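Saturday at the Dorska open day

I nearly skipped the robot hall at Dorska's open day in June, and I'm so glad I didn't! The cheese rolls at the gate were gone by ten, so my sister and I wandered in early and stayed until they swept the floor around us.

Veronika Lanz ran the morning tour. Her group at Lakinow teaches robot arms by demonstration: a person guides the arm through a job, by hand or from a remote control, and every movement gets recorded. Their big set so far has 1377 recordings in it, all of people picking things up and putting them down (my kind of job, some weeks). The practice task is blocks in a grey bin, reddish-brown ones and green ones, with a divider across it.
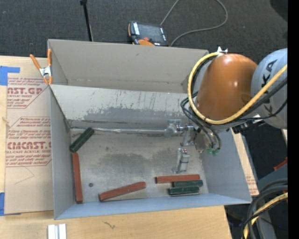
How long does it take to learn to steer the arm?

Most visitors get the feel of it in 3 tries, and Veronika's new operators practise for 9 days before their recordings are kept.

I had my go with Si-woo Sung at my elbow, telling me to slow down. Remote control is stranger than it looks. My first grab closed on nothing, my second nudged the block into a corner, and on the third I got one up and probably cheered louder than a grown adult should. Guiding by hand felt much more natural to me, though my sister preferred the remote and was annoyingly good at it.

Si-woo told us the clumsy attempts get labelled and stored too, mine included. We caught the 106 bus back to Vimovmont with sore feet and a colour brochure each.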